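Kedudeo: Progress Report to the Digital Games Production Fund
Second reporting period
Prepared by Emiliano Montecinos, Producer, Nimmont
Submitted 5th February

1. Status of the project

Kedudeo remains on schedule for its closed test in March. The studio has completed the second milestone in the funding agreement, with the exception of the localized tutorial text, which has been moved to the third milestone with the written consent of the program officer. Nimmont employed nine staff on the project during the period, one more than at the time of the last report. The additional position is a junior combat designer, hired in accordance with the training provision of the agreement.

2. Game design and content

The ranked mode has been rebuilt following comments received on the first milestone. Players now choose a guild before their first match and keep it for the whole of a season. Guild standing determines which of the eight regional maps are open for contested play. Six of those maps are complete and two are awaiting final lighting and collision work.

The crafting system was simplified. The earlier version allowed 104 item recipes, many of which differed only in name, and internal play sessions showed that new players left the crafting menu without making anything. Recipes are now grouped by trade, and rarer ones are unlocked through guild quests. The writing for these quests is finished in English and is with the French translator.

Balance remains the area of greatest concern. The Warden class wins too many one-on-one encounters at low levels, and two rounds of adjustment to its shield ability have had limited effect. A third revision will be included in the test build.

3. Technology

The network code was moved to the Gallardo server framework during the period. Matches now recover from a dropped connection without returning all players to the lobby, a requirement set out in Schedule B. Load testing was carried out with about 700 simulated clients. Two faults were recorded, both relating to the guild chat service. One has been corrected. The other occurs only when a guild is dissolved during a match and is under investigation.

Loading times on older consoles are still above the target. The art team is reducing texture sizes on the harbour and foundry maps, and revised measurements will be provided with the next report.
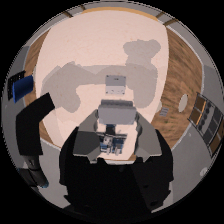
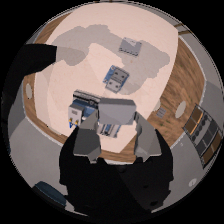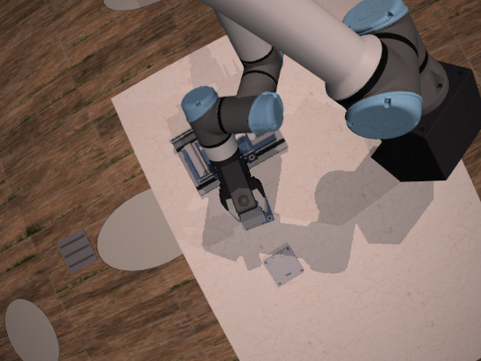

Rendered views with a pale tabletop.

4. Expenditure

Spending is within the approved budget. Savings on travel were applied to sound recording, as permitted under the agreement. The contract with Prikix for quality assurance was signed later than planned, and its first invoice will therefore fall in the next period. No change to the total contribution is requested.

5. Next period

Work will centre on the closed test, the remaining two maps and the certification requirements for consoles. The studio asks that the program officer confirm whether test participants under eighteen require a separate consent form, as the guidelines and the agreement differ on this point. A reply before invitations are issued would be appreciated.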